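Hallero Confirms Extended-Range Version of Vitodon Compact Van

2024-07-09

Hallero has confirmed that an extended-range version of its Vitodon compact van will go on sale before the end of the year. The company made the announcement in a written statement to dealers and fleet customers, and said that orders will open at all locations once final certification papers have been received.

The new version keeps the body, seating layout and cargo floor of the current model. Changes are limited to the battery pack, the cooling circuit and the rear suspension, which has been adjusted to carry the added weight. Hallero gives the van's range as 124 miles in its present form and expects the new pack to add almost 50 miles to that figure under mixed driving. A final number will be published with the certification results.

"Our customers in local delivery told us that the van suited their work in every respect except the afternoon," said Meirion Jenkins, head of commercial vehicles at Hallero. "Many of them were returning to the depot at midday to charge. The larger pack is intended for those routes."
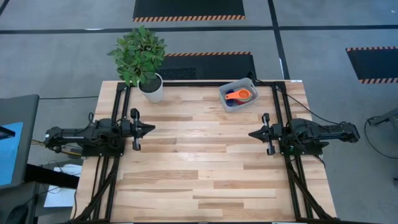 Production will take place at the company's Drisasside plant, which has built the Vitodon from the start. The plant stopped its second line for scheduled work in May and restarted it with a revised order of assembly, so that both battery versions can be built on the same line. Hallero said that no change to shift patterns is planned and that 34 new positions in final inspection and parts handling have been filled.

Gil-soo Choo, the plant manager, said that the first vans from the revised line had been assigned to internal testing and would not be sold. They are being driven on public roads in the district with standard loads, and the results will be used to set the final software for charging and cabin heating. Residents may notice the vans on the Ok road in the early morning hours, when the cold-start portion of the program is carried out. The company has informed the district office of the routes and times.

Pricing has not been released. Hallero stated that the current version will remain available and that the difference between the two would reflect the cost of the battery alone. Fleet customers with open orders for the current van may change to the new version without a fee, provided that a build date has not yet been assigned. Those customers will receive a letter from their dealer and should reply in writing.

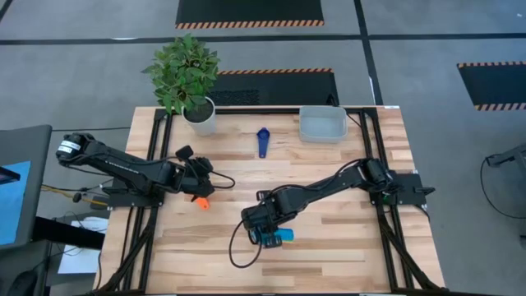 Both versions will carry the same warranty terms, including coverage of the battery and drive unit. Service intervals are also unchanged. Jae-in Jin, who oversees dealer training, said that workshops already approved for the Vitodon will need to complete one additional course on the new cooling circuit before they may carry out battery repairs. Routine service such as brakes, tires and cabin filters can be performed at any approved workshop without the course.

The extended-range version will be offered at first only as a two-seat panel van. A passenger version with a second row is under study, but Hallero declined to give a date. Petro Pasichnyk, who represents independent dealers in talks with the company, welcomed the announcement and asked that demonstration vehicles be supplied ahead of the sales launch. In earlier launches, he said, some smaller dealers had taken orders for several weeks before a van was available for customers to drive.

Hallero replied that each dealer with a commercial vehicle contract will receive one demonstration van. Delivery of these vehicles will begin with the dealers farthest from Drisasside. Questions on existing orders should be sent to the customer's own dealer, and fleet operators with mixed orders may contact A-yeong Seok in the fleet sales office.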